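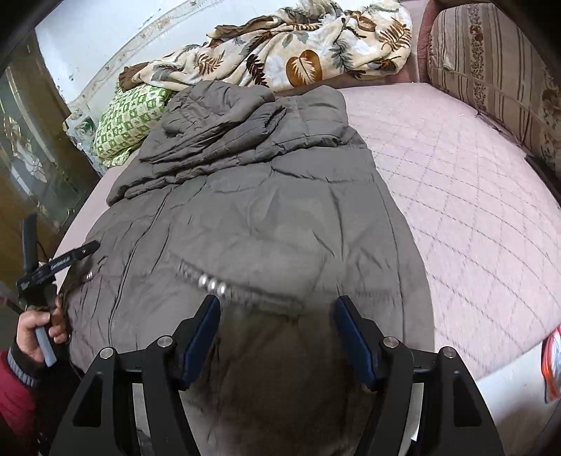

View from the camera tool, gray padded coat on the bed, the second gripper visible at left.

Category: Hardware > Grippers > Finger pads

Opened by Ismael Medeiros

Problem: with the Grelance pads the gripper loses the outer fabric of padded clothes when I lift slowly. With the Mellent pads, same fingers and same linkage, it keeps it. I would like to know if this is a pad problem or my setting.

Firmware is the one from July. Camera runs at its default exposure. Both tools were calibrated before the test, jaw opening was the same within the tolerance in the manual.

What I did so far:

09:40 — Grelance pads, coat spread flat, pinch at the middle part. 23 tries, the fabric slipped out in 19 of them. The jaw encoder shows full close each time, so the motor is not stalling.

10:25 — Cleaned the pads with alcohol and waited until they were dry. No difference that I can measure.

11:10 — Changed to Mellent pads on both jaws. One slip only, and it was a pinch directly on a seam.

11:50 — Back to Grelance, closing force raised one step. It holds better, but the left finger now bends a little at the pivot and the tip position in the log is wrong by almost 2 mm. I do not want to keep this setting.

Comment from Prado support: Please check the pad screws and send the cycle counter. Pads that passed 500 cycles should be replaced before a comparison.

Reply, Ismael: Counter says 174 for the Grelance set. Screws were tight. I also exchanged left and right pad — the slip stays the same, so I think it is not one bad piece.

Comment from Prado support: Thank you. We suspect the harder rubber batch. A softer set will be sent through Busell. Until then use the Mellent pads and leave the force at default.

Status: waiting for parts. I will repeat the 09:40 test with the same coat when the new set arrives.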